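문의 제목: 바구니 세트 교환 문의 (블록 정리용, 바닥이 흔들려요)
제품: Rumex 직사각 바구니 세트
접수일: 2023-02-18
상태: 처리 중
담당: Ntombi Naidoo

작성자: Hanne Lehtinen

안녕하세요, Nenddale 놀이방에서 교구 정리를 맡고 있는 Hanne입니다. 전화로 먼저 여쭤봤는데 글로 남겨 달라고 하셔서 적어요. 좀 길어질 것 같은데 양해 부탁드려요!

저희가 나무 블록이랑 색깔 블록을 큰 플라스틱 통 하나에 몽땅 넣어 두고 썼거든요. 아이들이 하나 찾으려고 통을 통째로 엎는 바람에 정리 시간이 끝도 없이 길어져서, 이참에 모양별로 나눠 담자고 Rumex 바구니 8개를 주문했어요. 색감도 예쁘고 테두리도 도톰해서 첫인상은 정말 좋았습니다.

그런데 8개 중 3개가 바닥이 살짝 불룩해요. 책상에 올려 두고 한쪽 귀퉁이를 누르면 반대쪽이 들썩들썩합니다. 심한 건 아닌데, 선반이 꽤 매끈한 편이라 아이가 손을 넣으면 바구니가 빙글 돌아가요. 나머지 5개는 멀쩡하고요.

그래서 3개만 교환이 되는지, 아니면 세트 전체를 보내야 하는지 궁금합니다. 벌써 이름표를 다 달아 놓은 상태라 전체 반품은 좀 곤란해요 ㅠㅠ

답변: Ntombi Naidoo

Hanne 님, 불편드려 죄송합니다. 낱개 교환 가능합니다. 다만 짜서 만든 바구니는 포장 안에서 눌린 채로 오는 경우가 있어서, 교환 전에 한 가지만 해 봐 주시겠어요? 바닥 안쪽을 분무기로 살짝 적신 다음 평평한 곳에 놓고 무거운 책을 올려서 48시간 두시면 됩니다. 푹 적시지는 마시고요. 이름표는 붙어 있어도 괜찮지만 종이라면 떼고 하시는 게 좋습니다.

작성자: Hanne Lehtinen

답변 감사해요! 어제 바로 시작했고 오늘 중간 보고 드립니다. 이름표는 종이에 코팅한 거라 혹시 몰라서 떼어 놨어요.

집에 있는 요리책이랑 오래된 전화번호부를 총동원해서 올려 뒀는데, 책이 바구니 바닥보다 커서 옆면에 걸리더라고요. 결국 작은 책만 골라서 다시 쌓았습니다. 혹시 다른 분들도 보실까 봐 적어 두는데, 바구니가 위로 갈수록 벌어지는 모양이라 위에서 대충 재면 안 돼요. 바닥 크기를 재셔야 합니다. 저는 처음에 윗부분만 보고 책을 골랐다가 두 번 일했어요.

그리고 기다리는 동안 Palesa Mabaso 선생님이랑 멀쩡한 바구니로 분류부터 시작했는데요, 여기서 질문이 하나 더 생겼어요. 얇은 막대 블록을 담은 바구니에서 막대 끝이 짜임 사이에 자꾸 끼어요. 억지로 빼면 바구니 살이 상할까 봐 걱정인데, 안에 뭘 깔아도 될까요?

답변: Ntombi Naidoo

네, 까셔도 됩니다. 펠트나 얇은 면 천을 바닥 크기에 맞춰 잘라서 넣어 주세요. 접착제나 양면테이프는 쓰지 말아 주시고요, 나중에 떼어낼 때 살이 같이 뜯깁니다. 끼인 막대는 당기지 마시고 바깥쪽에서 끝을 살살 밀어 주세요.

작성자: Hanne Lehtinen

48시간 채우고 확인했습니다. 결과부터 말씀드리면 2개는 완전히 평평해졌고, 1개는 그대로예요. 그대로인 건 만져 보니 바닥이 아니라 귀퉁이 한 군데가 두껍게 짜여 있어요. 그러니까 책을 아무리 올려도 안 되는 거였네요.

펠트는 Plistbridge 시장에서 사 왔고, 막대 바구니에만 깔았어요. 이제 안 끼어요! 삼각 블록이나 네모 블록은 그냥 담아도 짜임 사이로 빠질 일이 없어서 맨바닥으로 쓰고 있고요. 쐐기처럼 생긴 삼각 블록이 제일 골칫덩어리였는데(다른 블록 밑에 깔려서 늘 마지막에 나와요) 따로 담아 두니까 찾기가 훨씬 편해졌어요.

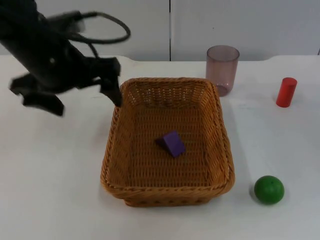 아무튼 그래서 요청은 이렇게 바뀌었습니다. 교환은 1개만 부탁드리고, 혹시 같은 크기로 낱개 추가 구매가 되면 하나 더 사고 싶어요. 색깔 블록을 나누다 보니 아치 모양이 갈 데가 없더라고요. 지금은 네모 블록이랑 한집살이 중인데 아이들이 벌써 헷갈려 해요.

참, 먼지 청소는 어떻게 하는 게 좋을까요? Palesa 선생님은 물로 헹구자고 하는데 저는 좀 불안해서요.

답변: Ntombi Naidoo

자세히 확인해 주셔서 감사합니다. 귀퉁이가 두꺼운 건 제작 과정에서 생긴 문제라 바로 교환해 드리겠습니다. 낱개 구매도 가능하니 교환품과 같은 상자로 보내 드릴게요. 배송비는 한 번만 받겠습니다.

청소는 마른 솔이나 청소기의 솔 달린 헤드로 충분합니다. 얼룩은 꼭 짠 천으로 닦고 그늘에서 말려 주세요. 물에 담그면 모양이 다시 틀어질 수 있습니다.

작성자: Hanne Lehtinen

오 다행이네요, 헹구기 전에 여쭤보길 잘했어요! 받는 사람은 Awuor Okoth로 해 주세요. 오전에는 제가 자리에 없을 때가 많아요. 불량 바구니는 원래 상자에 넣어서 현관 안쪽에 둘게요. 도착하면 바닥부터 눌러 보고 여기에 다시 적겠습니다.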